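June, a little after eleven in the evening

I write in English again because my supervisor at Stougaard says that practice must be daily, also for the diary.

Today I finished reading the results of the second training run, and I am less worried than in the morning. The question of our study is still the same small question: if the policy learns a task from demonstrations with one color of light, does it learn the task, or does it learn the color? The people at Mallden believe the second. I believed the first until last week.

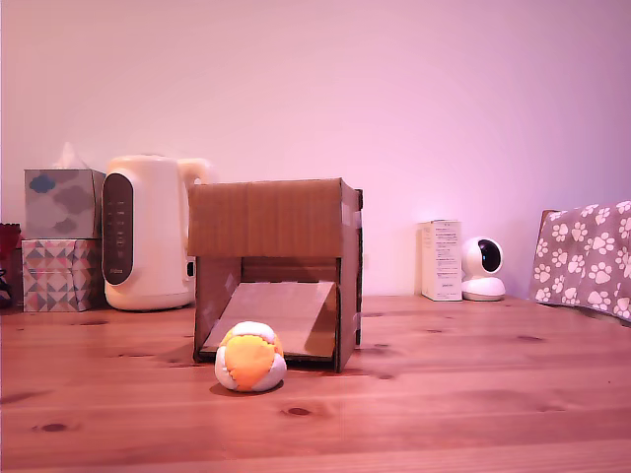
My method is to change one thing and leave everything else alone. The box, the ramp and the boards of the table stay the same, and the light is changed between blocks of demonstrations. I also decided not to clean the background. The Dallano group always works with a gray curtain behind, and their numbers are beautiful, but a policy that never saw a kettle or two tissue boxes one on top of the other has not been asked a difficult question. I wrote this sentence in the draft and then deleted it, as it sounds proud. Maybe I will put it back in softer words.

The numbers, so that I have them in one place. The training set has 1,700 demonstrations, and 645 of them are under colored light. With the white ones only, the policy reached for the ball well under white light and badly under pink. It went to the correct side but stopped too high, and closed on air. With all of them together this error almost disappears. In the last test block I still had 14 failures, and I looked at each one slowly.

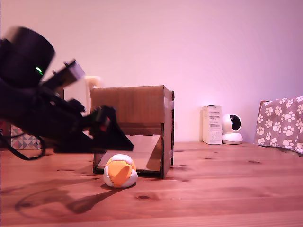
What I found is that most failures happen late in the reach, when the gripper is already close. My first explanation was the shadow of the arm, which becomes long when the lamp is low. I am not sure of this. To test it I must move the lamp and keep the color, and that means 3 new blocks, so one more week at least — and the Noltbridge deadline does not move for me.

I also noticed a mistake of my own. In the log I wrote "purple" on some days and "lavender" on others for the same lamp setting. I corrected it tonight by hand, line by line, with very tired eyes. From tomorrow I write only the number of the setting.

Tomorrow: ask for the second lamp stand, send the corrected log to Mallden, buy bread.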